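Outdoor Film Night - Pre-Opening Safety Checklist
Yimyam Garden Lawn, Jorkby
Completed in June, walk-through started 4:30 PM

Status key: OK / FIX BEFORE GATES / WATCH

1. Lawn and seating area

Grass cut and raked - OK
Sprinkler heads flagged - FIX BEFORE GATES
Aisle from gate to restrooms kept clear - OK
Capacity sign posted at gate - OK

Comments: Two sprinkler heads near the back hedge had no flags. They sit right where people put low chairs. Flags are in the shed, second shelf. The capacity for the lawn is 100 and the sign says so. Last month the blankets crept into the aisle after the short film, so the aisle rope now goes all the way to the restroom path. Do not shorten it to make more room. 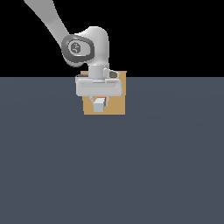 Simulated view: gray arm and tan panel.

2. Screen and frame

Frame bolts tight - OK
Guy lines staked and marked with tape - WATCH
Ballast on both feet - OK
Wind reading taken at screen height - OK

Comments: The stake on the left rear line is in soft ground. It held when pulled by hand but should be checked again at intermission. Use the long stakes if it has rained the day before. If the wind picks up enough to make the screen belly out, stop the film and lower the screen. The person at the projector makes that call and does not need to ask.

3. Power and cables

Outdoor-rated cords only - OK
Ground fault outlets tested - OK
Cable ramps across walkway - FIX BEFORE GATES
Popcorn machine on its own circuit - OK

Comments: One ramp was missing at the garden door. It was found behind the bar and needs to go down before 5 PM. The popcorn machine tripped the breaker in April when it shared a line with the projector. It now runs from the kitchen wall outlet. Please leave it there even if the line for popcorn gets long on that side.

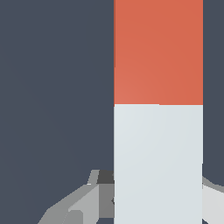 Simulated view: two-tone block, orange-red over off-white.

4. Projector and sound

Projector table level, legs locked - OK
Vent side clear of cloth and bags - OK
Speaker stands pinned - OK
Volume checked from the property line - WATCH

Comments: Level was fine at the fence with the trailer for "Dakar" running, but that trailer is mostly talking. Check again during the first song. The right speaker stand is missing its rubber foot and rocks a little on the patio stone. A folded mat under it works for tonight. A new foot is on the order list.

5. Food and bar

Hand wash station filled - OK
Grill distance from tent side - OK
Fire extinguisher in place, gauge in green - OK
Glass kept off the lawn - WATCH

Comments: Beer goes out in plastic cups only past the patio step. Wine drinkers have been carrying glasses down to their chairs and nobody stops them. A sign at the step would help. The extinguisher by the grill was serviced in spring and the tag is readable. Dinner service ends when the film starts, and the grill should be off and covered by then.

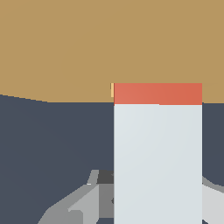
6. Exits and lighting

Both gates open outward and unlocked - OK
Path lights working - FIX BEFORE GATES
Flashlights charged, one per staff member - OK
Parking lot lights on timer - OK

Comments: Path light 49 by the side gate is out. The bulb is good, so it is probably the connector. If it can't be fixed by dusk, put a battery lantern on the post and keep someone near the gate when the film lets out. The lot timer is set to go off at midnight, which leaves enough time to load the truck.

7. First aid and weather

Kit stocked - OK
Ice packs in bar freezer - OK
Rain plan read out at staff meeting - OK
Lost child spot agreed - OK

Comments: Kit was short on bandages and has been refilled. The lost child spot is the ticket table, same as last time. If there is thunder, everyone goes into the Plastera room and the film does not restart outdoors. Tickets carry over to the next show.

Items to close before gates open: sprinkler flags, garden door ramp, side gate light. Initial each one on the clipboard at the ticket table when done.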